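I never meant to grow sunflowers. My neighbor Larysa Nechyporuk handed me a paper bag of seed in April and I poked it all in along the fence – far too close together, of course! By summer I had a wall of leaves, and I was out there every morning in my slippers.
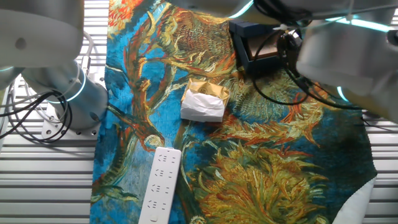
So when do you cut them for drying? Wait until the petals start to droop and the back of the head turns yellow, then take a good long stem.

I hang mine upside down in the garage, where the heat does most of the work (and the mice do the rest, if I forget the netting). Larysa leaves hers standing for the finches. We've argued about this over a lot of coffee, and I've given in on the back row. The smaller heads I save for presents, tucked under a ribbon with a few seeds in an envelope.

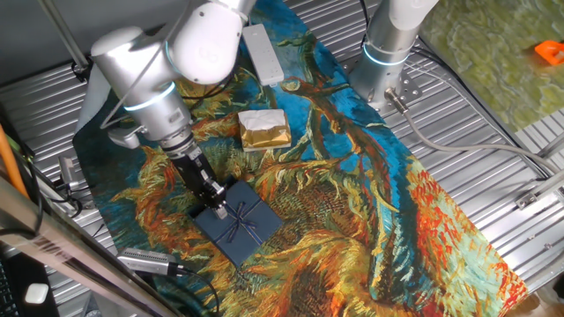
Sunflowers in blue and orange, with a navy gift box and bow.

Next year I'm trying a red one along the driveway.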